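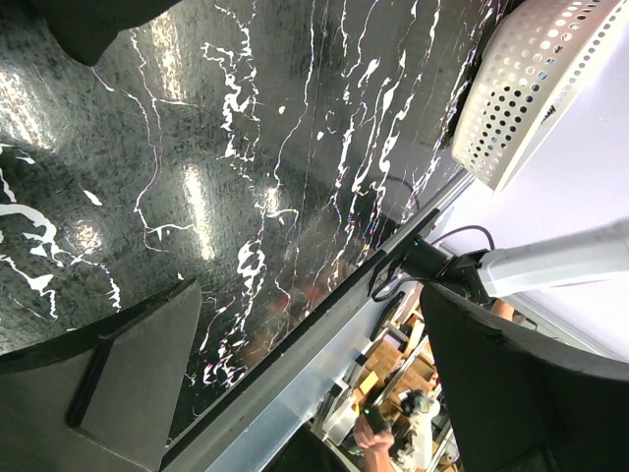
## 3. Planning the Purchase

This section applies to any site that intends to order a Trollis bench cell with one or two arms. Complete it before requesting a formal quotation. The figures entered in the planning sheet are carried forward to Section 4 (Site Preparation), and changes made after that point may require a new quotation.

### 3.1 Before you begin

Have the following available:

- the planning sheet supplied with this manual
- a floor plan of the room, with doors and power outlets marked
- the name of the budget holder and the approval limit that applies
- a list of the objects the cell will be expected to handle in its first year

### 3.2 Selecting the work surface

The work surface is ordered separately from the arms. Sites may supply their own table, provided that it meets the load and leveling requirements in Section 4.2.

1. Measure the usable area of the table. Exclude any part covered by a rail, clamp or cable guide.
2. Record the surface finish. Matte, satin and polished finishes are all accepted, but they are not equal in cost of operation.
3. If the finish is polished or carries a strong pattern, such as veined stone or a stone-look top, add one lighting kit per table to the order.
4. If several tables are to be compared, record each on its own line of the planning sheet.

> **Note:** Polished surfaces reflect ceiling lights, cables and nearby equipment into the view of a wrist-mounted camera. Sites that intend to work on such surfaces should plan additional set-up time for each change of room lighting.

### 3.3 Selecting arms, grippers and cameras

1. Enter the number of arms required. A second arm may be added later, but the mounting rail must be ordered at full length from the start.
2. Enter one gripper set per arm. Each set contains two fingers and the mounting hardware.
3. Enter one spare pair of fingers per arm. Fingers are wear parts and are not covered by the standard warranty.
4. Enter one wrist camera per arm. Cameras from an earlier Covier installation may be reused if the connector matches the drawing in Appendix B.
5. Select the cable length. Measure along the path the cable will follow with the arm fully extended, and allow slack at the wrist.

> **Caution:** Do not select the shorter cable to reduce cost. A cable under tension at full reach can pull free of the wrist assembly and damage the connector.

### 3.4 Completing the budget

Use the prices below for planning only. They are list prices in U.S. dollars, exclude tax and freight, and do not constitute an offer.

| Item | Unit | Planning price |
|---|---|---|
| Gripper set | per arm | $2,697 |
| Wrist camera with bracket | per arm | $859 |
| Lighting kit | per table | $822 |

Arms, controllers and mounting rails are priced by configuration. Contact the Rasville sales office for current figures.

1. Multiply each unit price by the quantity entered in Sections 3.2 and 3.3.
2. Add the configured price of the arms, controllers and rail.
3. Add freight and any local tax.
4. Add a reserve of 20 percent of the equipment total for spare parts, shelving, storage containers and small objects for handling tasks.
5. Enter staff time on a separate line. It must not be drawn from the reserve.

> **Note:** Baskets, boxes and similar items are often left out of the first budget – most sites then buy them singly and at higher cost. List them at this stage.

### 3.5 Planning the surrounding space

1. Mark the full reach of each arm on the floor plan.
2. Mark a position for the operator outside that reach, with a clear line of sight to the work surface.
3. Mark shelving and stacked cartons. Storage may share the room with the cell but must remain outside the marked reach.
4. If other people will work in the same room, mark their stations and the walkways between them.

> **Caution:** The walkway to the emergency stop must be kept clear at all times. Shelving that narrows this walkway must be moved before delivery is scheduled.

### 3.6 Submitting the planning sheet

1. Check that every line has a quantity or is marked "none."
2. Obtain the signature of the budget holder.
3. Send the sheet and the floor plan to the Rasville sales office. Sites served by Ho should send both documents to their Ho account contact instead.
4. Retain a copy for use with Section 4.

Planning prices are reviewed each July. The prices in this section were last revised on November 25, 2021. Sheets prepared with earlier prices must be recalculated before they are submitted.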